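Building Services Notes – September
Water hardness and the small bathroom: what we measured at Stetberg

Cold water to the Stetberg building comes from a shared borehole and is softened at the plant room before it rises to the apartments. For most of this year the softener has been running with one resin vessel out of service. Residents on the upper floors reported white deposits on faucets and shower heads, and Hefin Nicholas was asked to find out how much of the hardness was getting past the plant. The findings are summarized in this item, with the changes to the maintenance schedule that follow from them.
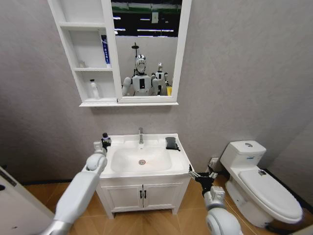
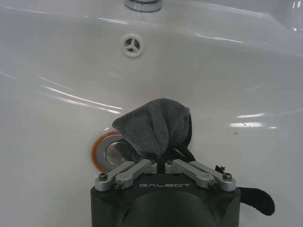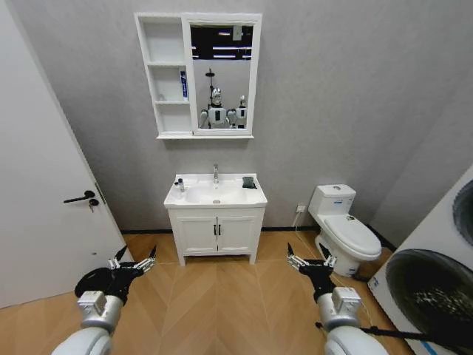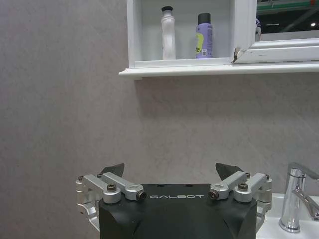 Sampling method

Samples were drawn at three points: the borehole header, the softener outlet, and the bathroom faucet of the apartment farthest from the riser. Each faucet was run for 5 minutes before the bottle was filled, so that the sample represented the riser and not the branch pipe. Bottles were rinsed twice with the water being sampled, filled to the neck and capped without an air gap. Kofi Nyarko titrated all of them the same afternoon using the Harries drop kit, and repeated any result that differed from its duplicate by more than one drop.

All hardness values are given in milligrams per liter as calcium carbonate. Some older log sheets in the plant room use grains per gallon. Multiply those by 17.1 before comparing them with anything printed here.

Results

Borehole header: 173
Softener outlet: 57
Farthest bathroom faucet: 82

The header figure matches the commissioning record. The outlet figure is high for a softener with two vessels but is what one would expect from a single vessel working near the end of its cycle. The difference between the outlet and the farthest faucet needed more work. Softened water does not pick up hardness from copper pipe, so hard water had to be entering downstream of the plant.

Mared Phillips traced it to the bypass around the softener. The bypass valve is a quarter-turn ball valve with a worn seat, and it passes a small flow even with the handle fully closed. The bypass tees back into the main after the outlet sampling point, so the outlet reading never showed it. A second sampling point will be fitted past the tee when the valve is replaced.

Effect on fixtures

At 82, scale forms slowly on cold fixtures and faster wherever water is heated or left to evaporate. The parts to watch in a bathroom are the aerator, the seat of the pop-up drain and the underside of the toilet rim. Aerators in the apartments are a standard thread and unscrew by hand or with a rubber strap wrench. Soak them in white vinegar for an hour, brush them, and refit with the washer the right way up. Do not leave chrome parts in vinegar overnight – the plating will dull.

Overflow channels are often missed. They stay damp after a high fill and collect soap residue along with scale, and the smell is usually mistaken for a drain fault. Pour warm water with a little dish soap slowly through the opening, wait ten minutes and flush with clean water. Bleach should not be used in the same session as vinegar.

Changes to the schedule

The second resin vessel is on order from Sosine, together with a replacement bypass valve. Cledwyn Cadwaladr will isolate the plant overnight to fit both. Water will stay on during the work but will be unsoftened until morning, and notices will go up on each landing beforehand.

Salt level checks move from monthly to every two weeks. The check is entered on the Lulach sheet inside the plant room door, with the salt depth in inches and the initials of the person who looked. A blank line is to be treated as a missed check.

Faucet samples will be repeated once the new vessel has completed three regeneration cycles. The target at the farthest faucet is the same figure as at the outlet, within one drop of the kit.

Questions about sampling go to Hefin. Requests for a spare aerator or strap wrench go to Eluned Nicholas at the front office, before 4 p.m.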